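Evine Robotics Club – Set-up Guide
Section 4: Phone boxing task (two arms)

Read section 3 first if the arms haven't been homed today.

4.1 Before you start
1. Both arms parked, grippers open. E-stop within reach of whoever is driving.
2. Log in to the Dallix laptop, load profile 72. Not 117, that's the old table height and the grippers will hit the top.
3. Speed slider to 50 per cent. Leave it there untill you've had three clean runs.
4. Put out the task items. Phone, phone box, glasses case, scissors. Case and scissors are distractors, they go along the far edge and stay there.

CAUTION: Scissors closed, and well clear of the left arm's path. Check again after every reset.

4.2 First grasp
5. Left arm goes to the phone. Come in low and slow, fingers on the lower part of the body, off the camera lenses.
6. Close to grip level 9. Stop there. If it slips, open up and re-approach, don't squeeze harder. 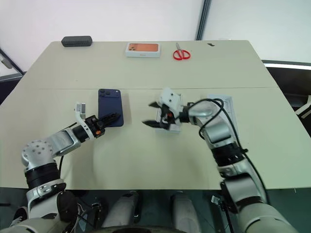 7. Hold for a slow count of five before any lift. Watch for drift at the wrist.
8. Right gripper stays open and low until the left arm calls ready. Wrong order = collision fault, and you're back to step 1.

Note: keep an eye on the cable on the right arm. If it pulls tight when the elbow turns, pause and re-route it. Spare velcro ties in the Noguchi drawer.

4.3 Logging
9. Save each run to the Sedosham folder, good or bad. Failed runs count for the April heat so dont delete them.
10. Write down who drove which arm – swap after every set.

Faults and error colours are in section 6.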